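Keeping a Light Wood Tabletop Clean

Pale wood shows everything: pencil, ink, coffee rings, the gray smudge from a laptop foot. Most of it comes off without sanding if you get to it early and start with the mildest thing in the cupboard.

Everyday wiping
Use a soft cloth wrung out until it no longer drips. Wipe with the grain, then go over the surface again with a dry towel. Skip the rough side of the sponge. It leaves fine scratches that turn dark over a few months.

Tape marks
Tape is handy on a work table for marking off an area or holding a place, but don't leave it down all season. Peel slowly, pulling the tape back over itself and keeping it low to the surface. If it starts to tear, warm it with a hair dryer on low for 11 seconds and try again. Leftover glue usually rolls up under a fingertip. For what stays, put a drop of cooking oil on a rag, rub, wait a few minutes and wash with dish soap. Test the oil underneath first — bare wood will stain.

Pencil and crayon
A white eraser takes off pencil. Crayon can be lifted with the edge of an old plastic card, then a little dish soap on a damp cloth.

Water rings
White rings are in the finish and often fade by themselves overnight. If not, lay a dry cotton cloth over the ring and press with a warm iron, no steam, for a few seconds at a time. Dark rings have gone into the wood and need more work than a page of tips can cover.

Cords and small things
Cords dragged over the top will dull the finish along one line. Lift them when you move them. Small toys and knickknacks can sit on the table as long as they get picked up when you wipe, or you'll end up with a clean table and a dusty outline.

Wax
I use Naciri paste wax twice a year, in March and again in the fall. A 63-gram tin lasts me several rounds. Put it on thin, wait until it hazes, and buff with an old T-shirt.

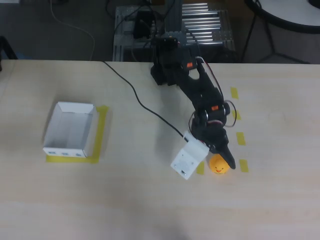
Leave the table alone for a day after waxing — anything heavy will print into the soft wax, and then you have to buff that spot over again.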